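## 4. Setting up a bag-packing task

This section applies to the Bostimell tabletop arm with the Bromo task software installed. Complete section 3 (mounting and joint calibration) before starting.

### 4.1 Preparing the table

1. Clear the work surface and wipe it down. A plain, light, matt covering gives the most reliable detection.
2. Press any covering flat. Ripples at the back edge are tolerated; ripples inside the working area are not.
3. Lay the bag flat on the side nearer the arm, with the handle resting on top of the fabric.
4. Place one item on the opposite side, leaving bare table between it and the bag.
5. Move the arm to the hover position using **Jog > Hover**.

**Note:** Coarse fabrics such as jute need the *Woven* profile. The *Smooth* profile may treat creases as separate items. 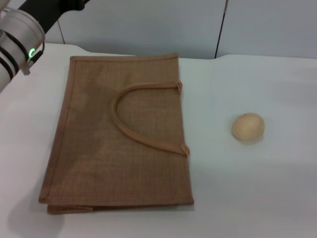

6. Select **Scan**. The default scan lasts 28 seconds. Keep hands off the table until it ends.
7. Check the outlines on the control screen. Bag, handle and item should each have one. If the handle is missing, turn the bag by a quarter and scan again.
8. Select **Confirm layout**.

### 4.2 Setting the grip

1. Open **Grip > Item** and choose *Soft* for bread, dough and similar goods.
2. Set the closing force to 21 per cent.
3. Open **Grip > Bag** and choose *Strap*. The gripper lifts by the handle only.
4. Run one cycle at reduced speed with the stop button within reach.

**Caution:** Do not use the *Rigid* setting on soft goods. Marks left by the gripper are not covered by the warranty.

**Caution:** Keep sleeves and loose straps at least 60 cm from the arm while it is powered.

### 4.3 Saving the task

Layouts are stored under **Tasks > Local**. Controllers supplied with Evia storage hold up to 398 layouts; older ones overwrite the earliest entry without warning. Export anything you need to keep before updating the software.

For replacement finger pads, contact El Sherbiny with the serial number of the gripper.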